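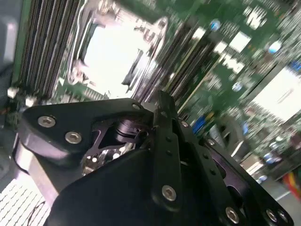 Spent the morning trying to get my wrist rotation under control on the remote, because at the moment I drive the arm like somebody parking a caravan! Moving up, down and sideways is fine. Tilting is where I lose it, and when I tilt quickly over the server board the memory slots smear into black and white stripes and I can't tell which one I'm heading for. The metal round the processor socket goes glaringly bright as well. Ozan Karaca's advice was to stop looking at the slots at all while I'm travelling, pick one screw on the gripper and steer by that, then stop dead and look properly. Tried it. Much better, though I kept forgetting.

19/02/2019, Inholm workshop, by Anežka Ševčík

Moved on to the white panel after tea. I like the panel, it's forgiving. The thin green board stands up out of its slot with plenty to get hold of, and you can come at it from below with the fingers pointing straight at the panel (check where the red stop button on the control box is first, please, before you pick up the handset and not after).

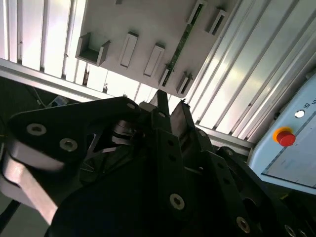
Picking up and letting go

Ozan wants every demo slow at the two ends and normal speed in the middle. I had it backwards, dawdling across the gap and then snatching. Session 1433 is the one to copy if you want to see the pace he means. 1791 is mine, please don't copy it, I wobble all the way along the rail.

What I'm doing now: line up the fingers with the long side of the board, close, wait a breath, then pull along the slot. If I pull even slightly across it I can feel myself wanting to correct, and the correction gets recorded too.

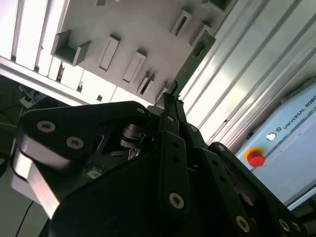
Board in the fingertips, far end close to the panel.

Still to settle with the Irkus lot: do we keep demos where the operator pauses to think? I say yes if it's short. Ozan says bin them.

Last thing was the Dell tower lying on its side on the rails, with the grey tray next to it. I came in over the back left corner of the case, which feels high and cautious, but that tall inner wall worries me.

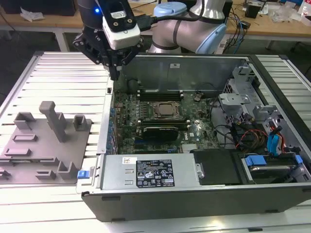
Anežka Ševčík

Notes for tomorrow: swap to the left-hand grip on the handset, try the tower from the power supply side, and ask Ozan if he's happy for the gripper to go anywhere near the bare processor. I'm not, particularly. Those cables by the drive cage want keeping clear of too.

Last updated: same evening, 21:13
2 comments | 0 shares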